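Job ads, again

I've been back on the hiring side at Skelari since March, and I've got opinions (sorry, Mum, I know you only come here for the recipes). We had 62 applications for one junior developer job, and I read every single one of them at the kitchen table with a pot of tea going cold beside me.

What got me was how many people apologised in the first line. "I know I don't have a degree, but..." Well, our ad didn't ask for one! It did ask for a "passion for fast-paced environments", though, and I'm the person who let that through, so I've had a bit of a grumble at myself.
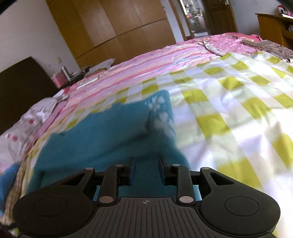

Jae-hoon Baek wrote to me after my last post to say the ad had put him off before he got to the salary, mostly because he's 48 and it read as if we wanted someone straight out of uni. He ended up applying to Altero instead, and good on them.

So I rewrote it. It was 489 words and it's a lot shorter now, the pay is in the second line, and part-time hours get a mention before the free fruit does. I also took out "rockstar", which had snuck back in from an old template. My manager reckons the new one is a bit plain. I like plain!

Next up is the interview, which still has a whiteboard puzzle in it that I failed myself when I did it for fun on Monday. I'm trying to get it swapped for a chat about some real code.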